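Stunder home decor line: where we are at the end of April

Hi all – I promised the Bragança fund a proper update before the second payment goes out, so grab a coffee. It's been a busy stretch!

The short version is that the personalized wall clocks are selling, the door plaques are sort of selling, and the coat racks are not ready. We've shipped 174 orders so far, most of them clocks with a family name across the middle and a year underneath. People love the year. I had planned to drop that second line to save time on layout, and I'm glad I didn't get to it.

Your first payment went into paint, blanks and the new order form. The form now shows buyers a preview of their text before they pay, and the emails about misspelled names have pretty much dried up (I still get the odd one about an apostrophe). I also switched the blanks to Zondbridge, who deliver in 7 days instead of whenever they feel like it. They cost a bit more per piece, but I can finally put a shipping date on the page and mean it.

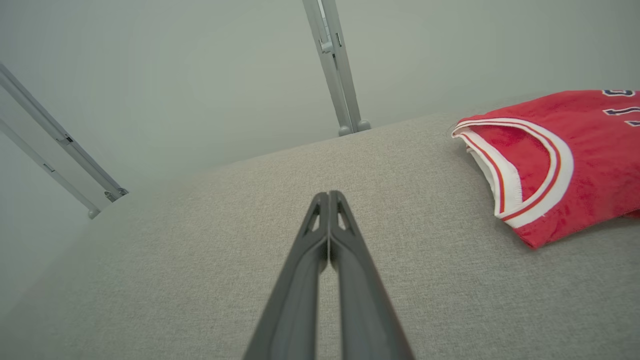
Ciller, the gift shop that took our first wholesale box, wrote back that the clocks went fast but the plaques sat on the shelf, and that customers kept asking for a smaller size they could hang on a kid's bedroom door. They'd take 20 of those to start, in softer colors, if the price stays under the big ones. I've said yes and I'm working out the lettering now – long names get cramped on a narrow plaque, so there may have to be a limit of nine letters or so.

On money: I have roughly 2,000 dollars left from the first payment, and most of it is spoken for by the coat racks. The hooks on the first batch sat crooked, so those went back and I'm waiting on replacements. I'd like to move the launch to August, if that works for you, and put the gift boxes ahead of it.

One thing I need from you is a yes or no on the green finish. The color card is in your shared folder.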